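Delay in Finding Run-Off-Road Crashes on the Wutwood Road

Student project report, Traffic Safety course
2020-08-13

1. Background

When a car leaves a rural road at night, the crash may not be found for hours. If the driver can't call for help and no other driver sees it happen, the first report often comes from someone who notices a broken guardrail or tire marks the next morning. This project looked at how long that gap was on one stretch of two-lane road and whether simple changes to the roadside could make it shorter.

The stretch runs between Guvik and Wutwood and has no town in between. It follows a creek for most of its length. There are four bridges, all narrow, and the ground drops off quickly on the creek side. Cell phone coverage is poor in the middle part and drops out completely near the second bridge. There are no street lights outside Guvik.

2. Data

We used the crash summaries kept by the county road office. We asked for every single-vehicle crash on the road where the vehicle ended up outside the paved surface. The office gave us 117 records. Names and plate numbers had been taken out before we got them.

Each record has a time for the call and, in most cases, an estimated time for the crash. The difference between the two is what we call the reporting gap. The crash time comes from the driver if the driver could be interviewed. In other cases it was worked out from phone records, a stopped clock in the vehicle, or the last time someone saw the driver. These times aren't all equally good. We marked each one as firm or weak and ran the main comparison twice, once with all the records and once with only the firm ones.

We left out crashes involving farm machinery. Their reports are filled in on a different form that has no box for the crash time.

3. Reporting gap

Most crashes in daylight were called in within minutes, usually by the driver or by the next car. The long gaps were nearly all at night. In 40 of the records the gap was longer than one hour. Most of these were on the creek side, where a vehicle that goes over the edge is below the level of the road and its lights can't be seen from a passing car.

The second bridge stands out. Drivers coming from Guvik reach it after a long straight section and a left curve. Vehicles that miss the curve pass behind the end of the guardrail and go down the bank. The guardrail itself is often not touched, so there is nothing on the road to show that anything has happened. November had the most crashes of this kind. The road office told us that this is when the first ice forms on the bridge decks and the approaches are still clear.

Using only the firm times made the average gap shorter, but the order of the locations stayed the same. The second bridge was still first and the curve outside Wutwood was still second. 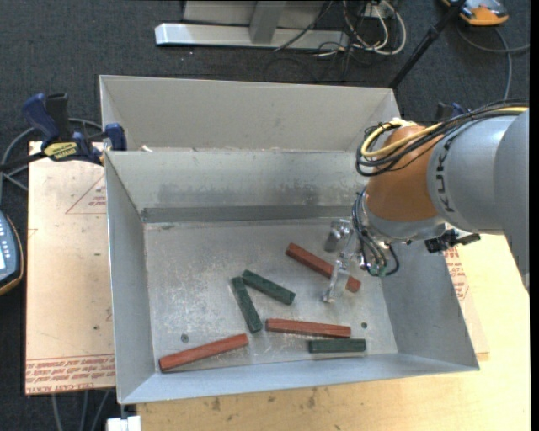 Figure 1. Metal bin with reddish-brown and dark green bars.

4. Site visit

We drove the road twice in each direction, once in the afternoon and once after dark, and stopped at each bridge where there was a safe place to park. At each stop we wrote down the length of the guardrail before the bridge, the condition of the edge line, the number of reflectors, and whether a phone could make a call.

The guardrail before the second bridge is shorter than at the other three. The edge line is worn away on the inside of the curve. Reflectors are missing from several posts on the creek side, and at night the curve is hard to judge until the headlights reach the bridge rail. A phone on the network we use couldn't make a call within 400 feet of the bridge on either side.

The third and fourth bridges were rebuilt more recently and have longer rail with sloped ends. Only a few records come from these two locations, and none of them had a gap longer than one hour.

5. Possible changes

We looked at three changes for the second bridge.

The first is to extend the guardrail on the Guvik side by 600 feet, which would cover the place where most vehicles leave the road. It is the most expensive of the three. It would stop many vehicles from going down the bank, and those that hit it would stay in view of traffic.

The second is to replace the reflectors and repaint the edge line. This is cheap and could be done by the road crew in regular work hours. It may prevent some crashes, but it does nothing for a driver who has already gone down the bank.

The third is a crash sensor on the guardrail posts. We read the published manual for a system called Voicu, which sends a message when a post is hit, and the sales sheet for a similar one from Femum. Both need a phone signal, or a relay within range of one. Both also need the post to be hit. In the records for this bridge the vehicles usually went behind the rail, so a sensor on the present rail would have stayed silent in most cases. Sensors would make more sense after the rail is extended.

6. Limits

The number of crashes at any one location is small. One very long gap can change the average a lot, so we also compared the medians, which gave the same order. We have no traffic counts for the night hours and so can't say how often a car passed a crash without seeing it. The weak crash times could be wrong by several hours. We visited in summer with dry pavement, and the condition of the road in winter is known to us only from the records and from the road office.

7. Recommendations

Reflectors and the edge line at the second bridge should be replaced before November. The guardrail on the Guvik side should be extended when the county next has money for bridge work, and the posts should be of a type that can take a sensor later. The crash form should have a separate box for how the crash time was estimated. The form for farm machinery should get a crash time box as well, so that these crashes can be included if the study is repeated.

The table of records, with our firm and weak marks, is in Appendix A. The notes from the site visit are in Appendix B.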